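Simulation group finishes its first full term on the bedroom task

The robotics club's simulation group has wrapped up a term of work in Prillgate, the virtual house that members have been using since the real arm went to the senior team. Seven students took part, most of them in Years 9 and 10, and two of them had never written code before they joined.

The group meets after school in the downstairs computer lab and is run by Liam Ackroyd, who teaches digital technologies and looks after the club's software. Nigel Kershaw helps with the maths side, mainly the geometry the students need for working out where an arm can and can't reach.

Prillgate has several rooms. Last year's group spent all its time in the kitchen, where everything worth picking up sits on a hard, flat bench. This year Liam moved everyone to the bedroom. A bed is lower than a bench and a lot wider, and the students have to work out how far the arm can lean over it before the upper part gets in its own way. Small, thin objects are also harder to grip than cups and boxes.

The task was the same for everyone. Start the arm in the room, find a thin stick on the bed, bring the gripper over to it, close on it and lift. A run counted as a success if the stick was still in the gripper five seconds later. Students could write their own controller from scratch or drive the arm by hand and train a model on the recordings. Four students chose the first way and three chose the second.
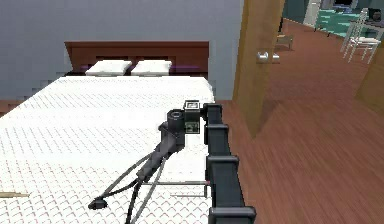
Two views from the Prillgate bedroom, both with the quilted white bedspread.

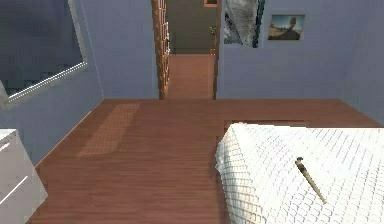
Over the term the group logged 2,289 runs. Of those, 1,886 finished properly and could be scored. The rest stopped early, most often when a student's code asked a joint to go past its limit and the simulator shut the run down. Early in the term this happened nearly every session. Liam had the students add a check before each move, and after that the number of stopped runs fell quickly.

The success count for the term was 488. That sounds low, but the early weeks drag it down a long way. In the first fortnight there were whole afternoons without a single lift. The best result came near the end, when one of the Year 10 pairs got 70 lifts from a set of 100 runs using a controller they had rewritten twice.

Their main change was to the approach. The first version came in at an angle and tended to push the stick along the bed before the fingers closed. The second came straight down but often stopped too high. The third slows down a few centimetres above the bed, checks the position of the stick again, turns the wrist to line up and then drops the last bit. It takes longer, and the pair would like to speed it up next term.

The students who trained models had a different set of problems. Their recordings were mostly made by one person, who always reached for the middle of the stick. When the stick was turned the other way, the model still reached as if it hadn't moved. They have since made a second set of recordings with all three students taking turns at the controls, and results from that set will be ready early next term.

Each student also kept a logbook. The logbooks count towards the school's Sowerby certificate for independent projects, so students who want the certificate need at least one page for every session they attended. A few are still missing pages. Please hand them to Liam by the end of May.

Next term the group will stay in the same room and move on to carrying. The plan is to pick the stick up and put it down on another surface, which means the arm has to keep hold of it while it turns. The club has also put in an entry for the junior section of the Siltonier challenge, where teams are given a room they haven't seen before and have one afternoon to get a controller working. Up to four students can go on a team - if there is enough interest we will enter two.

There are three places open in the group for next term. New members don't need any experience, but they do need a school login and permission from home to install Revura, the program we use for writing and running controllers. It works on most laptops. Students without one can use the lab machines, which are open until 5:15 pm on club afternoons.

Forms are in the tray outside the computer lab.

Contact the robotics club through the school office | © School Robotics Club newsletter | Back to top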